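Home | Stories | Poems | Submit | Archive

The Orange Hoodie

Print this page | E-mail this story

My aunt had rented the flat over the bakery in Pumitz for fifteen years, and when she moved out to Fomonside, to the little house with the plum trees, it fell to me to help her fold. She did love to talk while she folded, bless her, so every sweater came with its whole history (who knitted it, who spilled on it, which ferry it nearly blew off of), and by supper we had filled two boxes and finished a pot of tea.

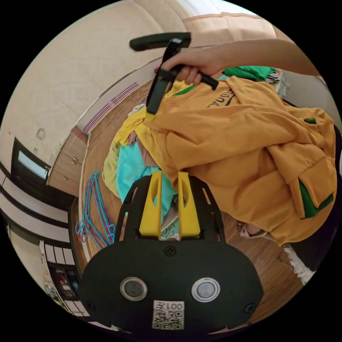 "Whose was the orange one?" I asked.

"Your uncle's, and he wore it all that January we lived in Misari."

She smoothed the sleeve for a good long while, and I let her, and went to put the kettle on again. The van was coming at six and there was still the whole hall closet to do, coats and all, but she had started in on the winter the pipes froze, and I sat back down to hear it.

Contact the editors | Copyright Kassa Story Pages, Feb 1, 2018 | Back to top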